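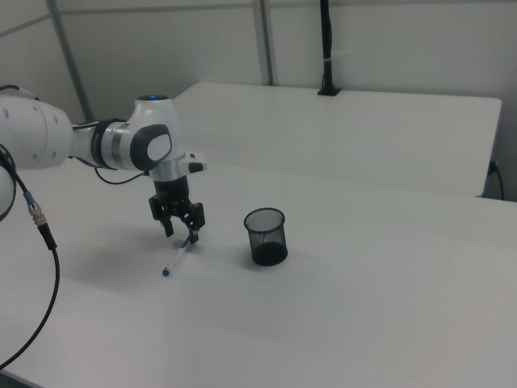
What do we need to bring to the open day visit?
A notebook, something to write with, and the signed form from the back of last week's packet. Safety shoes are not required on the visitor side of the line.

Handout 6: The Skeltdale open day
Introduction to Automation, spring section
Instructor: Hannelore Trummer
Visit date: 2/17/24

Reading before the visit: chapter 4 of the course pack, through the section on grippers. You may skip the history of the industrial arm, which is long and mostly about hydraulics.

1. Why we are going

So far this course has shown you robots in three states: drawn on the board, running in a simulator, and switched off. Skeltdale is letting us see them switched on. The open day is meant for the public, so expect balloons in the lobby and at least one child who asks better questions than we do.

There are two stations on our route. Thaler is the tabletop manipulation station, and it gets most of this handout. Clilum is the sorting line, which is louder and more popular and has its own handout (number 7, to follow, once I have finished arguing with the copier).

2. The task at Thaler

One white arm, one two-finger gripper, a pen on a white table and a black mesh cup. The pen goes in the cup. That is the whole show.

I took last year's section to the same station. Several of them watched one attempt, said "is that it?" and went off to find the coffee. Their reports were short. Please stay for at least ten attempts, and please remember that you yourself were not born able to do this.

Write down for each attempt: where the pen started and which way it pointed, how the fingers came down, whether the pen was held near an end or near the middle, and what happened at the cup. If you miss one, leave the row blank. A blank row is data. A made-up row is something I will notice.

3. What makes a pen awkward

A pen is long and thin, and it rolls. The fingers have to come down very close to the tabletop without hitting it, which leaves little room for a bad height estimate. In simulation the table is exactly where you said it was. Real tables have legs, and the legs have opinions.

Then there is the angle. Two fingers that close across the barrel get a decent hold. Two fingers that close along it get mostly air. When the pen lies on a diagonal, the wrist has to turn to match before the fingers come down, and you should be able to see that turn from the visitor side.

Where the pen is held matters later. Picked up near one end, it can tilt in the grip, and you may see the free end droop. Picked up in the middle, it comes up level, which looks very competent until you remember that it now has to go into a cup point first or cap first. Something must rotate it. Watch how the wrist deals with that.

The cup has its own trick. Wire mesh is partly see-through, and a depth camera may report the cup, the wall behind the cup, or a compromise between the two that exists nowhere in the room. Ask at the station what sensing they use. I don't know the answer for this year and would like to.

4. Cables

Look at the cables. Everyone looks at the gripper, and the cables are where the engineering budget goes to die. A cable running along the outside of an arm needs enough slack for the wrist to turn. Give it too little and it pulls. Give it too much and it hangs in a loop that catches on things. Our own lab arm lost an afternoon last July to a loop of this kind and a coat hook, and I was the one who had hung up the coat.

Sketch the cable route from the wrist back as far as you can follow it. Mark every place where it is free to move. Bad drawing is fine. I have seen all of your free-body diagrams and my standards have adjusted.

5. The number on the poster

There will be a poster by the entrance from Cullomeck, who wrote the grasp planner. It says the system was tested on 2,000 pen pickups, of which 1,901 were counted as successes. That is a little over 95 percent, and it is a perfectly good number.

Before you copy it down, think about what it leaves out. A pickup is a pen that has left the table. The poster does not say how many of those pens got into the cup. It does not say if a person set the pen in a handy place each time, or what pen they used, or whether a second try at the same pen counted as a new pickup. None of this means anyone is fibbing. It means a poster has room for one large number and a logo.

For scale: if the true rate is 95 percent, a run of 100 tries should give you five failures on average, and seeing two or eight would surprise no one. In your ten tries you may see no failures whatever. Do not write "the robot is perfect" in your report. If you see three, do not write that the poster is wrong either, though I admit it is more fun.

Worth a minute on the bus: suppose a second planner scored 950 out of 1,000. Is it worse than the first? By how much, and would you bet your lunch on it? We will do this one on the board afterward with actual intervals, so bring your guess.

6. Manners

Stay behind the line on the floor. The arm looks slow and friendly, and it is still a motor attached to a lever.

Do not hand the operators your own pen and ask if it can do that one. Last year somebody did, the operators were kind about it, and the line of people with pens went back to the lobby.

The stop button belongs to the staff. It is large and red and you will want to press it. So do I.

7. Report

Two pages, due at the second meeting after the visit. Attach your table of attempts and the cable sketch. Spend one page on a single failure, if you saw one, and say which step you think went wrong: seeing, reaching, gripping, turning or letting go. If you saw no failure, pick the attempt that came closest to one and defend your choice.

I don't need a paragraph on the future of work. I have a folder of those.

Pairs may share a table of attempts but not a report. Put both names on the table. Lateness rules are the ones on the syllabus, and the bus leaves from the north lot.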